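Stop Ranking Grippers by Grip Force

14 shares | 3 comments
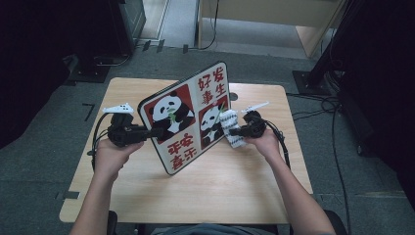 Grip force is the first number on nearly every gripper data sheet, and I think it is the least useful one for choosing hand-held grippers for demonstration work. I have spent most of the past winter comparing two of them, the Jirnorent and the Hodmont, for manipulation tasks a person can do from a chair at a small table. Neither was short of force on any object we cared about. What separated them was cable drag, jaw geometry and how well the marker on top could be tracked when the wrist rolled. Wiping a flat board is a good case. The left jaw presses on one side of the board, the right jaw holds a knitted cloth against the face, and the board stands upright between them at a tilt. Force matters a little in that arrangement. Most of the difficulty is in the fact that the right gripper has two jobs, holding a soft thing and pressing on a hard thing, and a data sheet has no line for that.

I should say where the opinions come from. The comparison was done at Rudthorpe, where I look after the teleoperation bench with Yasaman Zamani. We collected 1,037 usable episodes over 16 tasks. Four people did the demonstrations. Each task was done with both grippers in alternating blocks of 30, and a block was thrown out if tracking dropped for more than a second in any episode. The rule was strict and it cost us time. I would keep it.

The soft object problem

Cloth is where the common test objects fail. Most published gripper comparisons use rigid blocks, a few cylinders and perhaps a sponge. A gripper closing on a block meets resistance at a known width, and the encoder reading tells you that you have it. A gripper closing on one layer of knit closes almost to zero. On two layers it closes to something slightly larger, and on a bunched fold it might stop at eight millimeters one time and four the next. The encoder cannot separate a poor grasp of a thick fold from a good grasp of a thin one.

The Jirnorent reports jaw width with enough resolution that the difference between empty and one layer is visible in the log. The Hodmont does not. Its sensor is fine in the middle of the range and gets noisy in the last two millimeters, exactly where cloth lives. On rigid tasks the two were level. On cloth tasks, policies trained on Hodmont data tended to lift away with nothing in the jaws and carry on as if the cloth were there. Soudabeh Yazdani, who trained the policies, had predicted this from the width histograms before any of them ran.

A lab that handles only boxes and bottles can ignore all of this and buy the cheaper one.

Jaw angle

Straight parallel jaws look correct in a drawing. In the hand they are tiring, and they hide the contact point from any camera placed at head height. Angled fingers let the operator keep the wrist closer to neutral while the tips reach inward, and the contact stays in view longer. I was doubtful about this and expected the angle to cost us in grasps from directly above. It did cost something. Picking a coin-sized part off a tabletop took more attempts with the angled set, and one demonstrator gave up on the task and asked for the straight fingers back.

My position is that the trade is worth it for two-handed work and a bad one for single-arm picking. In two-handed work the hands come in from either side toward a shared point, so an inward angle is what the task asks for. Cirilo Salinas argues that we should keep both sets and change them per task. He is right in principle. Changing fingers takes a hex key, four screws and a new calibration, and in my experience a part that needs recalibration does not get swapped at four in the afternoon.

Cables

Both units are wired. I have heard the case for wireless from every vendor that has visited, and I will take it seriously when one of them can show me timestamps that hold over a full session. We tried one wireless adapter, the Ghasemi, for a short run. The latency was acceptable on average. The average was not the problem. The tail was bad, and a few late packets during a contact event ruin the part of the episode that carries the most information.

Wires have their own cost. A cable leaving the back of a gripper applies a small torque that changes with arm position, and demonstrators learn to compensate without knowing it. The learned compensation goes into the data. If the cable is heavy on the left and light on the right, the trajectories will be asymmetric in a way that has nothing to do with the task. We checked this by having Jennylyn Mercado repeat one reaching motion 200 times with the cable hanging free and again with it supported overhead. The paths differed most at full extension. The difference was small, though it was larger than the spread between two practiced demonstrators, and that was enough for me.

The fix we settled on is a loop of slack at each side of the operator, long enough that the gripper never reaches the end of it. It looks untidy. Coils on the floor bother visitors, and they do catch on chair wheels. An overhead arm is better mechanically, but ours put a moving shadow across the table and we took it down.

Markers and what they ask of the demonstrator

Tracking markers deserve more space in these comparisons than they get. A wide, wing-shaped marker gives a good pose estimate when it faces the cameras, and a poor one when it is seen on edge. During a wipe, the wrist that holds the cloth rolls more than the wrist that steadies the board. The tracking is therefore worst on the hand doing the interesting work.

There are two common answers. One is more cameras, and I have no objection to that beyond cost and calibration time. The other is to tell the demonstrators to keep the marker visible. I object to the second one strongly. A person told to keep a marker visible stops wiping the way a person wipes. The elbow comes up, the strokes get shorter, and the board ends up being turned to suit the cameras. You get clean tracking of an odd motion. Pádraig Mac Mathúna, who runs our tracking software, disagrees with me and points out that a lost episode teaches a policy nothing. I would still accept the higher discard rate. In our case it was roughly double on the wiping task compared with simple placement, and the surviving wiping data was good.

The Hodmont mount lets you tilt the marker a few degrees and lock it. The Jirnorent mount is fixed. This is the one point where the Hodmont is plainly better, and if its width sensor were repaired I would change my recommendation on the strength of that bracket.

What I would ask vendors to publish

Force can stay on the sheet. I would add jaw width noise in the last two millimeters of travel, measured with the jaws closing slowly. I would add the mass of the unit with the cable attached, and the distance from the handle to the center of mass. Vendors quote mass without the cable, and nobody can use the device that way. I would also ask for the range of wrist roll over which the supplied marker can be tracked from a single camera at a stated distance. All of these can be measured in an afternoon with equipment the vendors already own.

A soft object test would be harder to agree on. Knits differ, and a cloth changes with washing. I do not think that is a reason to leave it out. Pick a cloth, state the fiber and the weight, and report how often the closed width is distinguishable from empty. Other labs can repeat it with their own cloth and see whether the ordering holds.

Some readers will say that better policies will make these details unimportant, and that a large enough model will average out cable torque and a noisy encoder. It may average out noise. It will not average out a bias that is present in every episode, and cable drag and marker-friendly posture are biases. I have seen no result that persuades me otherwise. I would read one with interest if it included contact tasks and reported failures by type.

For now the bench uses the Jirnorent with angled fingers on both sides, wired, with slack loops. We go back to the Hodmont for rigid insertion tasks, where its tilting bracket helps and the sensor does no harm. The straight fingers are in the second drawer, and the calibration file for them dates from February and should be redone before anyone relies on it.

14 shares | 3 comments

Contact: bench notes, Rudthorpe | © Rudthorpe, all rights reserved | Back to top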